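So, ich bin wieder zu Hause, die Wäsche läuft, und ich schreib jetzt endlich auf, was ich euch seit Tagen verspreche: wie das war, als Lutheranerin sechs Tage lang in einem interreligiösen Friedensseminar in Skandeck. Wird ein längerer Thread, holt euch Tee 🧵

Vorab für alle, die neu mitlesen: Ich arbeite in einer Kirchengemeinde, halbe Stelle, und mache nebenher Gesprächskreise mit Leuten aus der Moschee und dem buddhistischen Zentrum bei uns. Theologin bin ich nicht. Ich bin die, die die Räume bucht und dann doch mitredet.

Eingeladen hatte das Haus Obradović, ein ehemaliges Kloster, heute Tagungsstätte. 14 Leute, Selbstversorgung beim Frühstück, Schweigen bis acht Uhr. Das mit dem Schweigen hatte ich in der Mail überlesen und am ersten Morgen fröhlich in die Küche gerufen, ob noch Hafermilch da ist. Blicke, sag ich euch!

Thema der Woche: Was können Religionsgemeinschaften nach einem Konflikt beitragen, wenn sie selbst Teil davon waren? Also gerade nicht dieses "alle Religionen wollen doch Frieden", das ich auf Podien schon mitsprechen kann. Das war nach zehn Minuten vom Tisch, weil Živko Gashi aufgestanden ist und gesagt hat, dass in seinem Heimatort Pranenico beide Seiten vor dem Kämpfen gebetet haben.

Danach war's erst mal still, und diesmal ohne Hausordnung.

Živko erzählt so was ohne jedes Pathos. In Pranenico gibt es eine Kirche und eine Moschee an derselben Straße, und jahrelang sind die Leute lieber außenrum gelaufen, als an der jeweils anderen vorbei. Angefangen hat sich das zu ändern mit dem Friedhof. Der war zugewuchert, auf beiden Seiten der Mauer, und irgendwer musste halt mähen.

Er besteht übrigens darauf, dass das kein Dialogprojekt war. Die hatten einen Rasenmäher und zwei Friedhöfe. Der Förderantrag mit dem Wort Versöhnung drin kam Jahre später, und da sind einige gleich wieder ausgestiegen, die vorher jeden Monat mitgemäht hatten. Das arbeitet immer noch in mir, ich schreib ja selber solche Anträge 🙈

Am zweiten Tag dann Valbona Ionescu mit ihrer Einheit zu Zorn. Sie kommt aus der buddhistischen Praxis und hat uns erst eine halbe Stunde sitzen lassen (mein linkes Bein ist eingeschlafen, ich leider fast auch). Danach die Frage: Auf wen bist du gerade wütend, und was würde dir fehlen, wenn die Wut weg wäre?

Ich hab mir eingebildet, ich bin auf niemanden wütend. Hat bis zum Mittagessen gehalten.

Valbonas Punkt, soweit ich ihn wiedergeben kann: Wer sich für Gerechtigkeit einsetzt, lebt oft von der Empörung, und das geht eine Weile gut. Aber irgendwann brauchst du den Gegner, damit du morgens aufstehst. Panagiotis Dimitriou hat heftig widersprochen. Für ihn als Orthodoxen, der seit Jahren mit Geflüchteten arbeitet, klingt innere Ruhe schnell nach Leuten, die sich die Ruhe leisten können.

Die beiden haben das dann beim Abwasch weiter ausgetragen, und ich stand mit dem Geschirrtuch dazwischen und fand immer die recht habend, die gerade dran war. Also abwechselnd beide. Kennt ihr das?
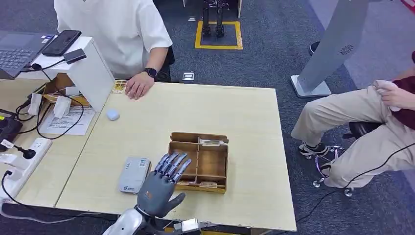 Wo ich am Ende gelandet bin: Panagiotis hat recht, dass Gelassenheit eine Klassenfrage sein kann. Und Valbona hat recht, dass ich nach Demos manchmal unausstehlich bin. Mein Mann lässt ausrichten, er stimmt dem zweiten Teil zu.

Kurzer Einschub, weil jemand nach Geld gefragt hat: Die Woche kostet 299 Euro mit Zimmer und Essen, Fahrt geht extra. Es gibt einen Solidartopf, den muss man bei der Anmeldung ankreuzen, ohne Begründung. Fand ich gut gelöst, bei uns in der Gemeinde wollen wir für so was immer gleich ein halbes Formular.

Dritter Tag, Schriftlesung in kleinen Gruppen. Jede bringt einen Text aus der eigenen Tradition mit, mit dem sie Schwierigkeiten hat. Schwierigkeiten, wohlgemerkt, die schönen Stellen durften zu Hause bleiben. Ich hatte Psalm 137 dabei, und zwar den letzten Vers, den wir im Gottesdienst elegant weglassen. Wer ihn nicht kennt: bitte nicht vor dem Einschlafen nachschlagen.

Jasmina Janevski saß in meiner Gruppe, Muslimin, Lehrerin, sehr trocken. Sie hört sich den Vers an, nickt und meint: "Gut, dann muss ich mich heute nicht als Einzige erklären." Ich hab so gelacht. Und dann haben wir fast zwei Stunden darüber geredet, was Menschen beten, denen alles genommen wurde, und ob wir ihnen das aus dem Buch streichen dürfen.

Wir waren uns da nicht einig, falls ihr auf eine Auflösung wartet. Jasmina würde den Vers stehen lassen und laut lesen, samt Erklärung. Ich trau mich das vor der Konfi-Gruppe immer noch nicht so richtig. Vielleicht im März mal, mit den Älteren.

Was mich genervt hat, soll auch rein: das Abschlusspapier. Einen ganzen Nachmittag haben wir an einer "Skandecker Erklärung" gefeilt, Satz für Satz, und am Ende stand drin, dass wir Gewalt ablehnen und Begegnung wichtig finden. Ach was! In der Zeit hätten wir den Klostergarten umgraben können.

Jasmina Georgiou (ja, zwei Jasminas, es gab Verwechslungen bei der Zimmerverteilung) verteidigt solche Papiere. Sie kommt aus Clulldale, und dort hat so eine Erklärung dem kleinen Frauenkreis überhaupt erst die Tür zum Rathaus aufgemacht. Mit Briefkopf und Unterschriften wirst du anders empfangen. Okay, Punkt für sie. Den Garten hätte ich trotzdem lieber gemacht.

Jetzt die praktische Frage, was ich mitnehme. Unser Gesprächskreis trifft sich bisher im Gemeindehaus, es gibt Kekse, jemand hält ein Impulsreferat, alle nicken. Ich hätte Lust, das Referat mal sein zu lassen und stattdessen was zusammen zu machen. Das Beet hinter der Moschee liegt seit dem Umbau brach, und der Imam hat schon zweimal vorsichtig gefragt, ob bei uns jemand eine Fräse hat.

Hat jemand hier eine Fräse? Ernst gemeinte Frage 😅

Und die schwierigen Texte würd ich gern übernehmen. Erst mal mit bis zu 6 Leuten, mehr passt für so was nicht um den Tisch, und dann sehen wir weiter. Wer aus der Gegend ist und mitmachen mag, egal welcher Glaube oder keiner, schreibt mir eine Nachricht. Ihr müsst nichts vorbereiten außer einer Stelle, über die ihr euch schon mal geärgert habt.

Nachtrag, weil's in den Antworten kam: Nein, geschwiegen wurde nur bis zum Frühstück, abends saßen wir lang im Hof. Živko kann vierstimmige Lieder anstimmen, für die man dann halt drei weitere Stimmen braucht. Panagiotis und Valbona haben zusammen den Bass gemacht, ganz friedlich.

Die Wäsche ist durch, ich geh aufhängen. Fragen gern hier drunter, ich antworte heute Abend nach der Chorprobe.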